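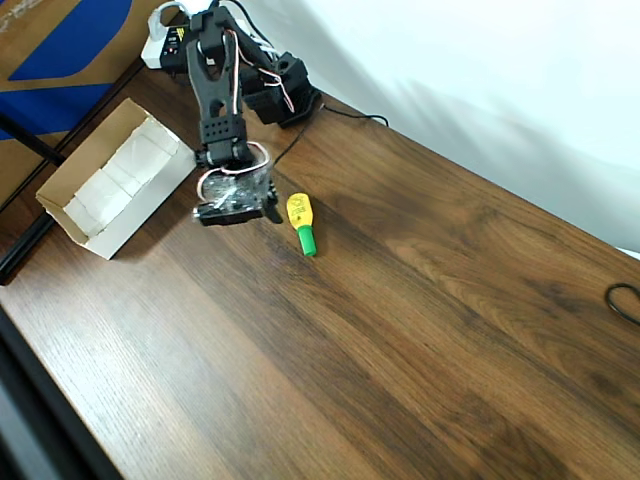
Jummai Abubakar
Columnist, Home and Family

4 min read

My mother kept a box on the end of the table, and so do I. Nothing fancy, just cardboard, open at the top and a bit of white paper crumpled in the bottom, waiting for whatever turns up during the day. Something small and bright always does turn up - a bit of yellow, a bit of green, a piece of some toy or other that has wandered away from its family.

I have read plenty of advice telling me to buy bins with lids and labels, and I did once spend $80 on a set of 17 from Grirnora (they are very handsome, and they are in the attic). The trouble with a lid is that you have to lift it, and at the end of a long day I simply won't. An open box asks so little of a tired person! You walk by, you drop the thing in, you go and put the kettle on.

So leave the paper in when you unpack your next parcel, and give the box a corner of the table for a week or two. Mine gets sorted on Sunday evenings, if the radio is good.

Related
- Why I still iron pillowcases
- The Clidia shelf, two years on
- A kind word for the junk drawer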